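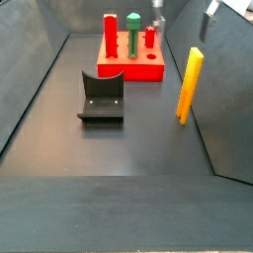 클리텐(Cliten)의 작업실은 건물 2층에 있다. 계단을 올라가면 복도에 납작하게 접은 상자가 벽을 따라 세워져 있고, 문을 열면 바로 포장대가 나온다. 이곳에서 만드는 것은 모양 맞추기 판 한 종류다. 이름은 토스툼(Tostum). 두꺼운 판에 여러 모양의 구멍을 내고, 그 구멍에 맞는 기둥을 꽂는 단순한 물건이다. 재활 치료실, 특수학급, 장난감 대여실 같은 곳에서 주로 주문한다.

클리텐을 운영하는 대표는 인터뷰에 응하면서 이름은 싣지 말아 달라고 했다. 물건 이름만 알려지면 된다는 것이다. 대화는 12월 오후 세 시쯤 시작해서 해가 진 뒤에 끝났다.

처음 만든 판은 지금과 많이 달랐다고 한다. "나무였어요. 구멍도 네 개가 다 동그라미였고 크기만 달랐습니다. 치료실에서 써 보더니 아이들이 모양을 안 보고 굵기만 본다고 하더라고요. 굵은 걸 먼저 꽂고 나머지를 차례로 넣으면 끝나니까요. 그래서 모양을 넣기 시작했습니다."

모양은 오래 고르지 않았다. 동그라미와 네모는 당연히 들어갔고, 육각형은 그 중간쯤이라고 생각해서 넣었다. 별은 나중에 들어왔다. 대표는 육각형이 제일 쓸모 있는 모양이라고 말한다.

"어른도 헷갈려 합니다. 육각형을 동그라미 구멍 위에 올려놓고 한참 돌려요. 위에서 얼핏 보면 둘이 비슷하거든요. 그런데 손끝으로 옆면을 만지면 바로 알아요. 눈으로만 하던 분이 손으로 만져 보게 되는 순간이 거기서 나옵니다. 치료사 선생님들이 육각형은 절대 빼지 말라고 하셨어요."

재료를 플라스틱으로 바꾼 것은 청소 때문이었다. 여러 사람이 돌려 쓰는 물건은 매번 닦아야 하는데, 나무판은 구멍 안쪽이 금방 거칠어졌다. 물을 먹으면 구멍이 좁아져서 기둥이 빠지지 않는 일도 있었다. 대표는 그때 돌아온 판 하나를 아직 선반에 두고 있다. 네모 기둥이 박힌 채로 빠지지 않는다. 당기는 시늉을 해 보이더니 그대로 도로 올려놓았다.

색에 대해서도 물었다. 판은 빨강이고, 기둥은 빨강과 초록이 섞여 있다. 모양마다 색을 하나씩 정해 주는 편이 알아보기 쉽지 않으냐고 하자 대표는 고개를 저었다.

"구멍 둘레에 색을 칠해서 기둥 색이랑 맞춰 달라는 요청이 제일 많습니다. 그렇게 하면 색 맞추기 판이 돼요. 모양은 안 봐도 되니까. 그런 판은 다른 데서도 많이 만듭니다. 우리는 구멍을 전부 판하고 같은 색으로 둡니다. 기둥 색은 집었을 때 바닥에서 잘 보이라고 넣은 거고요."

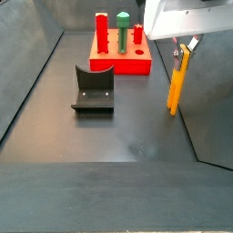
붉은 판 위에 선 기둥들. 가운데가 육각 머리를 단 초록 기둥이고, 짧은 기둥 앞의 둥근 구멍은 비어 있다. 왼쪽 앞은 검은색 ㄴ자 받침.

기둥의 높이가 서로 다른 까닭을 묻자 대답이 길어졌다. 처음에는 모두 같은 높이였다. 그런데 같은 높이의 기둥을 여러 개 꽂아 두면 위쪽이 나란해서, 손이 큰 사람은 하나만 집기가 어려웠다. 옆의 기둥까지 같이 잡혔다. 판을 키우면 해결되지만 그러면 책상에 다른 물건을 놓을 자리가 없어진다. 결국 기둥 쪽을 손봤다.

"짧은 걸 하나 넣으니까 손가락 들어갈 자리가 생겼어요. 별것 아닌데 그거 알아내는 데 여덟 달 걸렸습니다. 달력에 표시를 해 놔서 기억해요. 그동안 판 크기만 계속 바꾸고 있었거든요. 키웠다 줄였다, 모서리를 깎았다 살렸다."

기둥 옆에 낸 작은 홈도 그 무렵에 생겼다. 매끈한 기둥은 손에 땀이 나면 미끄러졌다. 고무를 씌워 보았지만 닦을 때마다 벗겨졌고, 벗겨진 고무를 아이가 입에 넣을 수 있다는 지적도 받았다. 홈은 벗겨질 일이 없다. 대신 때가 낀다. 대표는 이 문제는 아직 풀지 못했다고 인정했다. 설명서에는 칫솔로 닦으라고 적어 두었다.

원료는 닐수완(Nilsuwan)이라는 업체에서 들여온다. 색이 들어간 알갱이를 자루로 받는데, 빨강은 거래를 시작할 때부터 같은 것을 쓰고 있다. 초록은 한 번 바뀌었다. 전에 쓰던 초록은 더 짙었고, 형광등 아래에서 검게 보인다는 말이 있었다. 바뀐 뒤로는 그런 말이 없다고 한다. 옛 초록으로 뽑은 기둥은 상자 하나 분량이 남아 있어서, 기둥을 잃어버린 옛 고객에게만 보내 준다.

"색이 다르면 기분 나빠하세요. 같은 모양이고 잘 들어가는데도요. 저도 그건 이해합니다. 한 벌이니까요."

가장 까다로운 일이 무엇이냐는 질문에는 바로 구멍이라고 했다. 기둥은 틀에서 나오는 대로 쓰지만 구멍은 그렇지 않다. 조금만 빡빡하면 손힘이 약한 사람이 넣지 못하고, 조금만 헐거우면 기둥이 기울어 선다. 기울면 다 넣은 것인지 아닌지 알 수 없다. 클리텐에서는 판이 나올 때마다 기둥을 하나씩 꽂았다 뺀다. 손으로 한다.

"꽂을 때 소리가 나면 안 됩니다. 딱 소리가 나면 빡빡한 거예요. 스르륵 내려가서 바닥에 닿는 느낌만 있으면 됩니다. 말로 설명하기가 어려워서 새로 온 사람한테는 잘된 판 하나를 주고 하루 종일 그것만 꽂게 해요. 다음 날 다른 판을 주면 다 알더라고요."

작년에 내보낸 판은 1,284장이다. 이 가운데 구멍 때문에 되돌아온 것은 두 장이었다. 두 장 모두 네모 구멍이었고, 한쪽 벽에 살이 조금 더 붙어 있었다. 대표는 그 판들을 버리지 않고 갈아서 고쳤다. 고친 판은 팔지 않고 작업실에서 점심 먹을 때 냄비 받침으로 쓴다.

구멍의 방향도 정해 둔 것이 있다. 네모를 판의 변과 나란히 두느냐 비스듬히 두느냐를 놓고 의견이 오래 갈렸다. 나란히 두면 보기에는 깔끔하다. 그러나 책상에서 판은 자꾸 돌아간다. 쓰는 사람이 바로 놓아도 몸을 기대면 돌아가고, 앞사람이 쓰던 대로 두면 처음부터 돌아가 있다.

"나란히 있는 걸로만 연습한 아이는 판이 돌아가면 네모를 못 찾아요. 마름모라고 합니다. 틀린 말은 아니죠. 그래서 저희가 설명서 첫 장에 판을 반듯하게 놓지 말라고 썼습니다. 전화가 많이 왔어요. 오타 아니냐고."

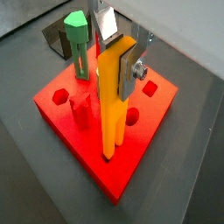 노란 조각 아래로 육각, 네모, 둥근 구멍이 보인다.

토스툼을 가장 오래 쓰고 있는 곳은 플롤홀름(Flolholm)이라는 장난감 대여실이다. 클리텐이 나무판을 만들던 때부터 거래했고, 지금은 토스툼을 여러 벌 갖추고 있다. 대여실에서는 물건이 돌아올 때마다 기록장에 한 줄씩 적는데, 토스툼 난에는 지난 한 해 동안 133줄이 적혔다. 대표는 그 기록장을 복사해서 받아 온다. 대부분은 "이상 없음"이다. 나머지가 재미있다고 했다.

그는 서랍에서 복사본을 꺼내 몇 줄을 읽어 주었다. 둥근 기둥 없음, 소파 밑에서 찾아 다음 날 가져오심. 별 기둥에 이 자국. 판 구멍에 콩 들어 있음. 판 구멍에 또 콩.

"콩은 제 잘못입니다. 구멍이 딱 콩 넣기 좋게 생겼어요. 콩이 들어가면 기둥이 끝까지 안 내려가는데, 구멍이 깊어서 안이 잘 안 보입니다. 바닥까지 뚫어 버리면 콩은 빠지겠죠. 그런데 뚫으면 기둥이 책상에 바로 닿아서 판을 들 때 다 쏟아져요. 둘 중에 콩을 골랐습니다."

잃어버리는 기둥은 둥근 것이 압도적으로 많다. 굴러가기 때문이다. 네모나 육각은 떨어진 자리에서 멀리 가지 않는다. 클리텐은 둥근 기둥만 따로 넉넉히 뽑아 두고, 택배비만 받고 보내 준다. 한 학교에서는 해마다 봄이면 둥근 기둥을 찾는 전화가 온다고 한다. 교실을 옮기면서 없어지는 모양인데, 옮긴 다음에 나왔다는 연락은 받아 본 적이 없다.

별 모양으로 이야기가 넘어갔다. 별은 대표가 넣고 싶어서 넣은 것이 아니었다. 네 모양 가운데 가장 어렵고, 틀을 만드는 값도 가장 비쌌다. 뾰족한 끝이 조금만 뭉개져도 구멍에 걸린다. 그런데 쓰는 쪽에서 계속 요구했다.

"동그라미, 네모, 육각은 다 꽂고 나면 시시해하는 아이들이 있대요. 별은 시시해하지 않는다고 하더라고요. 안 들어가니까. 그래서 만들었는데, 만들고 보니 빨간색으로 해 버렸어요. 판도 빨갛고 별도 빨갛고. 꽂아 놓으면 어디까지가 판이고 어디부터가 별인지 잘 안 보입니다. 처음에는 실수였는데 어려운 걸 찾는 분들이 그걸 좋아하세요."

별을 넣는 요령이 있느냐고 묻자 그는 없다고 했다가, 잠시 뒤에 하나 있다고 말을 바꾸었다. 구멍 위에 가볍게 얹고 누르지 않은 채로 천천히 돌리는 것이다. 맞는 자리에 오면 저절로 조금 내려간다. 그때 누르면 된다. 처음부터 누르고 돌리면 끝이 구멍 가장자리를 긁는다. 오래 쓴 판은 별 구멍 둘레에 긁힌 자국이 동그랗게 나 있다고 한다.

"그 자국을 보면 그 집이나 교실에서 어떻게 쓰는지 보여요. 수리 들어온 판을 받으면 저는 거기부터 봅니다."
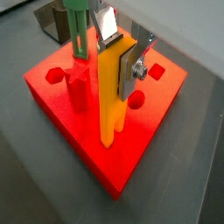
붉은 별 기둥과 그 뒤의 초록 기둥. 육각, 네모, 둥근 구멍은 비어 있고, 가운데에 노란 조각이 있다.

수리는 얼마나 들어오느냐고 물었다. 많지 않다고 했다. 판은 두꺼워서 떨어뜨려도 잘 깨지지 않는다. 깨지는 것은 대개 기둥의 머리 쪽이다. 바닥에 거꾸로 떨어지면 모서리가 나간다. 모서리가 조금 나간 정도는 사포로 문질러 쓰면 되고, 설명서에도 그렇게 적혀 있다. 그래도 새것을 달라고 하면 보내 준다.

햇빛에 오래 둔 판은 색이 빠진다. 창가에 한여름 내내 둔 판이 돌아온 적이 있는데, 한쪽만 주황빛이 되어 있었다. 쓰는 데는 문제가 없어서 그대로 돌려보냈다. 대표는 그 판이 제일 예뻤다고 했다. 같은 색으로 하나 뽑아 볼까 하고 닐수완에 색 견본을 부탁한 적도 있지만, 받아 보니 전혀 다른 색이어서 그만두었다.

값 이야기는 짧게 끝났다. 모양 맞추기 판치고는 비싸다는 말을 듣는다고 한다. 그는 비싸다는 데 동의했다. "손으로 다 꽂아 보니까요. 그걸 안 하면 내릴 수 있습니다. 안 할 생각은 없고요."

포장은 주문이 들어온 날 오후에 몰아서 한다. 기둥은 판에서 빼서 따로 천 주머니에 넣는다. 꽂은 채로 보내면 상자를 열었을 때 보기에는 좋지만, 받는 사람이 처음 하는 일이 꽂는 것이었으면 해서 그렇게 정했다. 주머니는 끈을 당겨 조이는 것이고, 끈 끝에 매듭이 하나 있다. 매듭을 두 번 묶으면 풀지 못하는 사람이 있어서 한 번만 묶는다.

설명서는 접은 종이 한 장이다. 글이 많지 않고, 어떤 순서로 꽂으라는 말도 없다. 순서를 적어 달라는 요청이 있어서 한때 번호를 넣었다가 다시 뺐다. 번호가 있으니 삼 번 구멍, 사 번 구멍 하고 부르게 되고, 모양 이름을 말하지 않더라는 것이 이유였다. 지금 설명서에는 청소하는 법, 기둥을 잃어버렸을 때 연락할 곳, 그리고 판을 반듯하게 놓지 말라는 문장이 있다.

다음에 만들 것이 있느냐고 마지막으로 물었다. 대표는 반달 모양을 생각하고 있다고 했다. 반달은 뒤집으면 들어가지 않는 모양이 될 수 있어서, 위아래를 구별하는 연습이 된다. 다만 뒤집어도 그냥 들어가는 반달밖에 아직 만들지 못했다. 종이에 그려 가며 설명을 하다가, 그린 것을 오려서 직접 뒤집어 보고는 역시 들어간다고 했다.

"한쪽 끝을 깎아야 할 것 같은데, 깎으면 반달로 안 보여요. 바나나 같다고들 합니다. 바나나로 할까도 싶고요."

그러고는 택배 기사가 올 시간이라며 일어나 테이프를 찾기 시작했다. 테이프는 포장대 아래 칸에 있었다.

토스툼 주문과 기둥 추가 문의는 클리텐 작업실에서 전화로 받는다. 점심시간에는 받지 않는다.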